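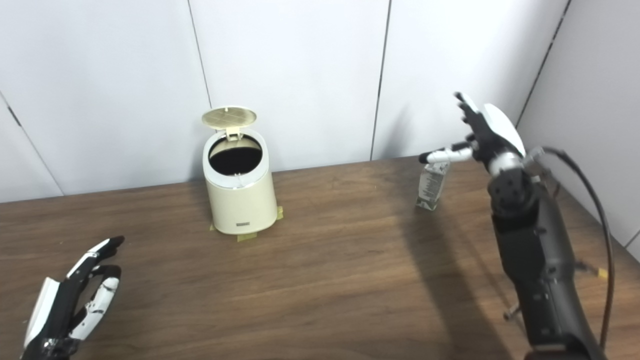
The small bin on the table

Most homes have a bin in the kitchen, one in the bathroom and one outside the back door. A growing number have another, much smaller, standing on a table or a worktop. It takes tea bags, bottle seals, pencil shavings, cotton wool and the corner you tear off a sachet. It is usually a cylinder with a lid, it costs less than a takeaway, and people who own one tend to have strong views about where it should go.

Table bins have been sold in Britain for decades, mostly to caravan owners and guest houses. A breakfast table in a guest house needs somewhere for butter wrappers and jam lids, and a full-sized pedal bin beside the toast would not do. For a long time the choice was a plastic tub with a swing top, in white or brown. The swing top got sticky, the tub fell over, and at the end of the season it went in the skip.

What has changed is where they are used. At Bisht, the housewares shop on the market square in Prosevley, they used to sit on the bottom shelf with the sink strainers. Now they have a shelf at eye level next to the desk lamps. The shop sold 1192 of them last year, and the staff at the till say most went to people who wanted one for a desk, a sewing table or a dressing table. Students buy them in September. There is another rush in January, when people are putting the decorations away and looking hard at the rest of the room.

The reason people give is nearly always the same. They were walking across the room with one small piece of rubbish, or more often they were not walking across the room, and the rubbish was staying on the table. A receipt sits under a mug for three days. The foil from a blister pack gets pushed behind the lamp. None of it is much trouble to throw away, but it is a little too much trouble to stand up for.

Lids

The first decision is the lid, and there are four common sorts.

A swing lid is pushed in by whatever you are throwing away. It needs no free hand, but it gets dirty quickly and it takes up space inside a bin that has little to spare. A push-button lid springs open at a touch. The spring is the part that fails, and on a light bin the press of a finger can send the whole thing sliding. A lift-off lid is simple and easy to wash, and will be found under the sofa within a month.

That leaves the flip lid, hinged at the back, which you raise with a fingertip and leave standing while you work. I have come to prefer it. When I am sorting post or peeling labels off jars I want the bin open for ten minutes and then shut for the rest of the day, and a flip lid does both. The hinge is worth checking in the shop. Raise the lid and let go. If it drops back, it will do so every time you have something in your hand. It should also stop a little past upright, leaning away from you, or it will be in the way of your knuckles.

A flip lid does need room behind it. If the bin is hard up against a wall or a splashback the lid may catch before it is fully open, and you end up holding it. Pull the bin forward by the width of a couple of fingers and try again.

Keeping it still

Every small bin has the same weakness, and it is weight. A full-sized bin stays put because it is heavy or because it stands in a corner. A table bin weighs almost nothing when empty, and its contents are paper and fluff. Raise the lid a bit sharply and the base comes with it. Catch it with a sleeve and there are tea bags on the floor.

Some makers have dealt with this. The Brirow 2424, which is the one I have on my own desk, has a steel plate in the base and a rubber ring beneath it, and it takes a real knock to shift it. It holds 2000 ml, so it is at the larger end of what you would want beside a keyboard. Cheaper bins have four foam dots, which come off in the first wash.

You can do most of the same job at home. A flat pebble or a handful of old coins in the bottom, under the liner, will steady a light bin well enough. A square of non-slip matting works on glass and on varnished wood, though it collects crumbs. Strips of masking tape run from the base onto the tabletop will hold a bin fast for an afternoon's work, and they are easy to move if you find it should have gone further to the left. Don't leave them down for weeks, particularly on an oiled or waxed top. Old masking tape goes brittle, comes up in flakes and can leave a gummy line behind. 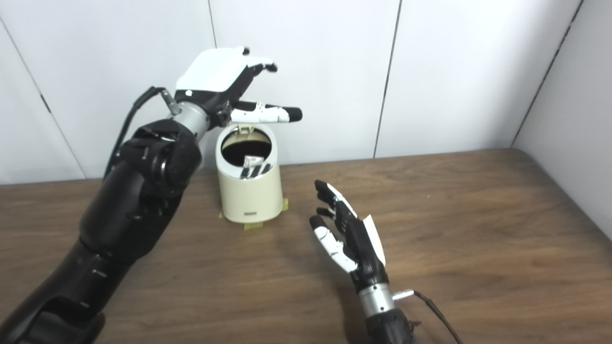 Whichever way you do it, test the bin with one hand. At a table the other hand generally has something in it, and a bin that needs steadying each time will soon be ignored.

Where to put it

People get this wrong more than anything else. The usual place for a new table bin is the far corner, where it looks tidy, and the usual result is that rubbish builds up at the near corner, where people sit. A bin at the back of a deep table can be reached only by leaning over whatever is in front of it.

For a desk, try the side of your writing hand, level with the far edge of the keyboard. For sewing, put it beside the machine on the side where you snip threads. At a dressing table it wants to be near the bottles and the cotton pads, and at breakfast it wants to be in the middle, so that it can be reached from both ends. Leave it for a week before you decide. If you keep reaching for a spot where there is no bin, move it there.

Colour matters less than people expect. Cream and off-white sell best at Bisht, with grey behind and black some way after. Pale bins show tea splashes but disappear against a pale wall. Dark ones hide the splashes and show dust. On a dark wooden table a cream bin stands out clearly, and I have found that useful when aiming without looking.

What goes in it

A table bin works if you are firm about what it is for. Dry bits, wrappers, tissues, threads, seals from bottle tops: yes. Batteries and blades never, even for an hour, as it will be emptied by someone in a hurry. Fruit peel is fine if the bin is emptied the same evening. Teabags should be squeezed first.

Small plastic bottles are a nuisance. One or two will fill a table bin completely, and they belong in the recycling anyway. Stand them next to the bin and take them through when you empty it. The household recycling centre at Skutdale will take them if your street collection doesn't, and it takes the tops too if they are screwed back on.

Liners are a matter of taste. Branded ones come in short rolls and cost far too much. A bread bag fits most cylinders if you fold the top over the rim, and a sheet of newspaper folded into a cup is good enough for dry rubbish. I used liners for the first month and then gave up, and now I tip the bin straight into the kitchen one and wipe it round with a cloth.

Cleaning

Once a fortnight is plenty for a desk bin, and twice a week for one that sees food. Use warm water, washing-up liquid and an old toothbrush for the hinge and the inside of the rim, where the dirt gathers. Printed badges and stick-on labels on the front do not like soaking, so stand the bin in a shallow bowl of water at most, and dry it upside down on a rack with the lid open. Bicarbonate of soda left in overnight will deal with the smell of banana skin. Bleach is too much for something this size and will mark some painted finishes.

Buying one

Prices at Bisht start at £9 for a plain plastic cylinder with a flip lid, and for a spare room or a student desk that is all you need. More money buys a heavier base, a better hinge and an inner bucket that lifts out. The inner bucket is the one I would pay for if the bin is going in a kitchen. Take the lid between finger and thumb before you pay and waggle it from side to side. If there is play in it now there will be a good deal more by the spring.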